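Ilero tabletop kit, 2699 version – anyone running one?
Forum: Small Arms and Benchtop Automation
9 replies

kettlebolt
Looking at the Ilero kit for a teaching lab. Two bundles are listed: 1890 for the arm and controller, 2699 with the overhead camera, the mount and a year of the Ida planning software. We would use it for pick and place with mixed small parts. Questions:
1. Is the Ida license worth the difference?
2. How does it do with containers that have walls?
3. Lead time?

zstefanec
I have had the 2699 bundle since August. Short answers: yes, mostly fine, 32 days.

Longer answer on 2. Ida plans the approach from the depth map and treats a container as solid up to the rim. With molded bins this works. With anything woven it gets noisy. Light comes through the gaps, the depth map drops out there, and the planner sees a wall with holes in it. I run a wicker basket as my worst case, with a blue cube and a small green ball in it.
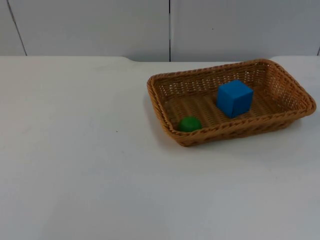
Results by item, firmware as shipped

Cube: easy. It stands clear of the sides, so there is room for both fingers at any wrist angle. Ida took it on the first plan nearly every time.

Ball: hard. In that position, down in the corner against the near wall, one finger has nowhere to go. Ida either refuses the grasp or proposes a top pinch that rolls the ball along the weave. Turning on "edge retreat" in the grasp settings helps. It adds a nudge toward open floor before the pick.

– Zdislava Štefanec

mor_tensor
The ball result is geometry. No parallel gripper will do well there, so I would not hold it against the kit. Use suction.

zstefanec
Suction on a ball that small needs a cup Ilero does not sell. I agree it is geometry. My complaint is that the planner proposes the pinch at all and scores it as high confidence. A refusal would be the correct output.

pallet_jack_9
Counterpoint on the license. I bought the 1890 bundle and run my own planner over the serial interface. Cycle time is the same. The camera is a standard USB unit and you can buy one separately. The mount is the only part I would miss.

kettlebolt
Students will be using it, so writing a planner is out. Does the license lapse to anything usable after the year?

zstefanec
It drops to manual waypoints. Renewal is 145 per seat from Iltlow, the reseller. Ilero direct would not quote me a renewal price.

mor_tensor
145 per seat adds up in a lab. Cheetham has a kit with no yearly fee. Weaker wrist, but the planner is included.

pallet_jack_9
I had the Cheetham on loan. The wrist sags at full reach and you have to recalibrate after every power cycle. I would not give it to students.

mor_tensor
Mine does not sag. Check the preload on joint four. It ships under-tightened and the manual covers it in the appendix.

kettlebolt
Going with the 2699 from Iltlow, one seat to start. Zdislava, could you post your edge retreat values? The default in the PDF is blank.

zstefanec
Retreat 12 mm, speed at the lowest setting, retry limit two. Raise the retry limit only if your container is fixed down – mine walks across the table when the fingers push on the wall.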